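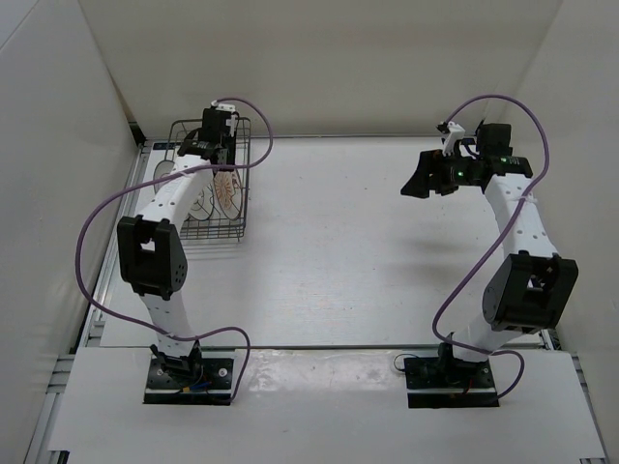
Figure 2. Wire basket on a pale grey floor between white walls.

4. Drying and putting away

4.1 Air drying and towel drying

Households in the Stirby sample were asked how dishes got from the sink back to the cupboard. Of the 154 households that returned a diary, most used more than one method over the week. The usual pattern was to leave plates, bowls and glasses to drain and to dry pots, pans and knives by hand. Towel drying of everything was mostly reported by older respondents and by people whose kitchens had very little bench space.

Respondents gave practical reasons. A full rack takes up the part of the bench where the next meal is prepared, so it has to be cleared before cooking can begin. In small flats this meant that drying was tied to the timing of dinner. In larger kitchens the rack was often never fully emptied, and clean plates were taken from it as needed. Kashindye (section 2) calls this "rack storage" and we keep the term. Several respondents were a little embarrassed by it and wrote that they meant to put things away more often.

Plates stood on edge drain faster than plates laid flat or stacked, and nearly every respondent who used a rack stood them this way. The disagreement was over spacing. Some left a gap after each plate and some filled the rack closely, with plates leaning or overlapping. Those who filled it closely were more likely to finish with a towel. We did not measure drying times in the homes and can't say how much difference the spacing made. 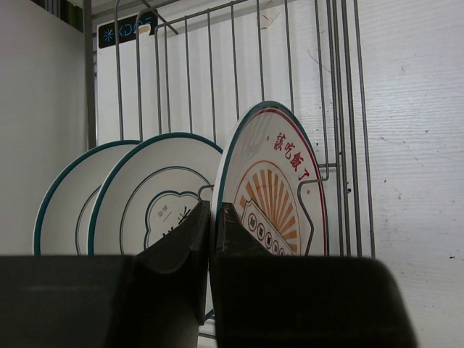

Department of Housing and Household Studies, Vesonel College

4.2 Who does the drying

Washing and drying were often done by different people. In two-adult households the person who cooked was usually excused from washing, but no such rule seemed to apply to drying or putting away. These jobs fell to whoever next needed the bench. The interviews carried out in Demchenko and Rasia by Zakharchenko and Mrema found the same thing, although the households there were larger and children over ten did much of the work.

Putting away was the part most often left out of the diaries. The form had a line for it, yet many respondents left that line blank on days when they had filled in the rest. When we followed this up by phone, the common answer was that it did not feel like a separate job. One woman said she put plates away while the kettle boiled and had never thought of it as housework. A man living with his two sons said that if he did not do it, it was not done, and that he had stopped bringing it up.

We think the blank lines matter for earlier time-use work, where washing up is recorded as one block ending when the sink is emptied. If clearing the rack happens hours later, in short bursts, it will be missed or coded under something else. Our revised form, in use from April, asks about it on its own page.

4.3 Racks, trays and towels

The 16 households visited in person were asked to show us the equipment they used. Wire racks were the most common, followed by plastic trays and folded towels laid on the bench. People who used a towel on the bench tended to say it was temporary - until they moved, or until the kitchen was redone - but several had been doing it for years.

Complaints about racks were mostly about the tray underneath. Water collects in it, it has to be tipped out, and in hard-water areas it leaves a white scale that is difficult to remove. Rust at the joins was the next most common complaint, and five of the visited households had replaced a rack for this reason. Few people had measured the bench before buying one. Large bowls and frying pans were a problem for nearly everyone, as they do not fit between the wires and end up balanced on top.

Colour and appearance were mentioned less than we expected. Gunawardena and Tkachenko, who coded the open comments, found that cost, size and ease of cleaning made up most of the remarks on choosing a rack. The comments were coded twice, the second time in September 2024, with only small changes to the categories.

The next section deals with cupboards and open shelving.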